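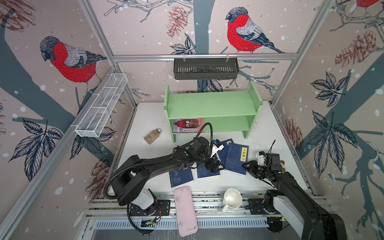
O que é a Protus?

A Protus é uma escola de leitura e de línguas para adultos, com uma biblioteca de empréstimo aberta a quem mora no bairro. Temos turmas pequenas, clubes de leitura em três línguas e uma oficina de encadernação que começou como passatempo e acabou por ocupar a sala do fundo inteira.

Como começámos

A ideia nasceu à volta de uma mesa de cozinha. A nossa fundadora, Tươi Lâm, dava aulas particulares de mandarim e de vietnamita e tinha um hábito de que os alunos gostavam muito: nos últimos vinte minutos fechava o manual e abria um livro a sério. Podia ser um conto, um poema curto, às vezes só uma página de um ensaio antigo lida devagar, com tempo para discutir uma única palavra. Os alunos começaram a trazer amigos, os amigos trouxeram livros, e a cozinha deixou de chegar.

O primeiro espaço arrendado tinha duas salas, uma janela que não fechava bem e uma acústica terrível (quem lia em voz alta na sala da frente era ouvido perfeitamente na outra, com consequências cómicas quando de um lado se lia Camilo e do outro se faziam exercícios de tons). Ficámos lá mais tempo do que devíamos, porque gostávamos do sítio. A mudança para as instalações de hoje fez-se em setembro, com carrinhos de mão emprestados e muita gente a subir escadas.

Hoje somos uma equipa pequena de professores, duas pessoas na biblioteca e um grupo de leitores que volta ano após ano e que já conhece as estantes melhor do que nós.

O que ensinamos

Ensinamos português para quem chegou há pouco, mandarim do zero ao avançado, vietnamita e, desde janeiro de 2026, um curso de introdução ao chinês clássico que andávamos a prometer havia demasiado tempo. É o curso de que mais se fala nos corredores neste momento! Não exige conhecimentos prévios de caracteres antigos, só alguma base de chinês moderno e paciência para frases que cabem numa linha e levam uma hora a desmontar.

Lemos textos curtos. Os aforismos e pequenos ensaios da dinastia Ming funcionam muito bem numa turma: cada um vale por si, pode ser lido numa única sessão e dá sempre discussão. O 小窗幽记, de que a biblioteca gosta especialmente, é um bom exemplo. São notas breves sobre a amizade, o retiro, o chá, a chuva, a ambição e o cansaço que ela traz, e é raro o grupo concordar com a tradução de uma frase inteira. Guardamos todas as versões num caderno comum. Há passagens com cinco traduções diferentes, assinadas, e uma delas tem uma nota à margem a dizer «peço desculpa, mudei de ideias».

As aulas de português seguem outro caminho. Começam pela vida prática – a consulta médica, a carta do senhorio, a reunião na escola dos filhos – e vão abrindo espaço para a crónica e para o conto assim que a turma se sente à vontade. Já tivemos alunos que leram o primeiro romance inteiro em português connosco, e nesses dias há sempre bolo.

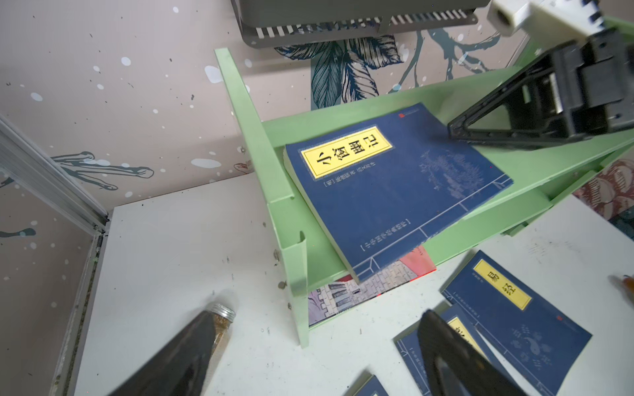
A biblioteca Uda

Uda é o nome que demos à biblioteca, e foi escolhido pelos alunos numa votação renhida. Tem 2,833 títulos catalogados, quase todos oferecidos. Há muita ficção portuguesa e brasileira, uma boa secção de clássicos chineses em edição de bolso, poesia vietnamita, dicionários de todas as idades e uma prateleira de livros infantis ilustrados que os adultos requisitam sem qualquer vergonha.

O empréstimo é gratuito para alunos e vizinhos. Podem levar-se três livros de cada vez, durante três semanas, e a renovação faz-se por telefone, por correio eletrónico ou gritando da porta quando se vai com pressa. Não cobramos multas. Quem se atrasa muito recebe um postal escrito à mão, e há leitores que, suspeitamos, se atrasam de propósito para o receber.

Aceitamos doações todo o ano, com algumas exceções: enciclopédias em vários volumes, manuais escolares fora de uso e livros com bolor, que não temos forma de tratar. Tudo o resto é bem-vindo, incluindo livros sublinhados. Gostamos até bastante dos sublinhados.

Os clubes de leitura

O clube La foi o primeiro e continua a ser o mais concorrido. Reúne-se de duas em duas semanas, ao fim da tarde, e o livro é sempre proposto por um participante. A única regra é que quem propõe não pode ter lido o livro há menos de um ano, para que venha relê-lo com os outros. Já lemos romances policiais, diários de viagem, um tratado de jardinagem e um livro de receitas de que testámos seis (o arroz-doce ganhou).

O segundo clube dedica-se a textos antigos em tradução. Este ano escolheu o Yijing, o «Livro das Mutações», e vai lê-lo devagar, um hexagrama por sessão, comparando versões em português, francês e inglês com o original.
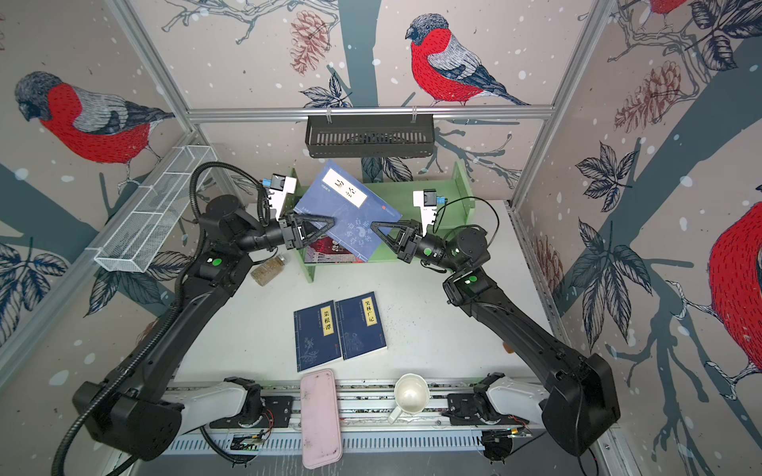
São sessenta e quatro hexagramas, portanto o grupo tem programa para muito tempo e recebe gente nova em qualquer altura. Cada sessão começa com a leitura do texto em voz alta, primeiro em chinês e depois numa das traduções, e só então se passa às perguntas. O interesse do grupo é sobretudo literário e histórico: como se formou o livro, o que lhe foram acrescentando os comentadores, por que razão duas traduções sérias podem dizer coisas tão distantes. Mas ninguém é mandado embora por trazer moedas no bolso.

A oficina Braller

A sala do fundo pertence à oficina de encadernação. Ensinamos a coser cadernos, a consolidar lombadas, a remendar folhas rasgadas com papel japonês e a fazer capas simples de tecido. Muitos dos livros da Uda passaram por lá antes de voltarem às estantes, e vários alunos inscreveram-se num curso de línguas depois de terem vindo arranjar um livro da avó.

Visitar-nos

As portas estão abertas durante a tarde e não é preciso marcar para ver a biblioteca. Para assistir a uma aula experimental, basta escrever-nos com uma linha sobre o que gostaria de ler. Respondemos sempre, normalmente com mais sugestões do que as pedidas, e o chá está na mesa da entrada.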